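Zoia Nechyporuk has overseen hardware recovery at Fidomex for five years. The workshop receives office desktops at the end of their service life and separates them into parts for reuse and material for recycling. In January, 788 machines passed through the building.

"People assume the work is mostly breaking things," Nechyporuk said. "Most of our time goes to keeping parts in a condition where another person can use them."

Each tower is laid on its side and opened before any part is removed. Storage comes under the strictest rules. Every hard drive is entered in a register by serial number, and the workshop does not release a machine until that entry has been checked by a second person.

"The drive is the one part the customer always asks about," she said. "The caddy can go back on the shelf. The drive has its own paperwork."

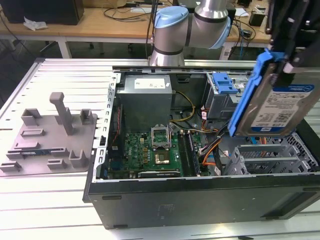
## Processors and boards

Nechyporuk was more cautious on the subject of processors. Her colleague Fedir Hordiienko, who wrote the workshop's handling guide, allows no tools near an open socket.

"A bent pin can cost us the whole board," Hordiienko said. "I would like new staff to spend 20 minutes on one processor and get it right."

Cables are left in place until the board has been inspected – a rule introduced after several connectors were damaged by pulling. Power supplies are tested separately. 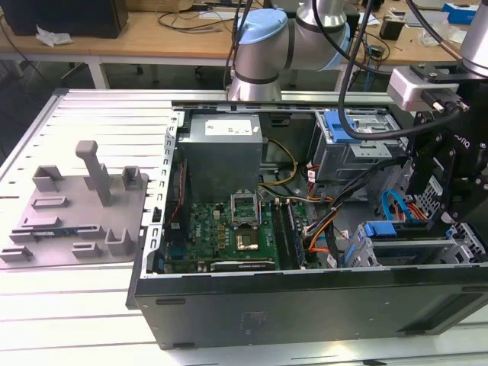
*A Dell desktop opened on the work table, with the processor in its socket and the retention bracket raised.*

Asked what customers could do to help, Nechyporuk requested that they leave the cases closed and send the machines complete.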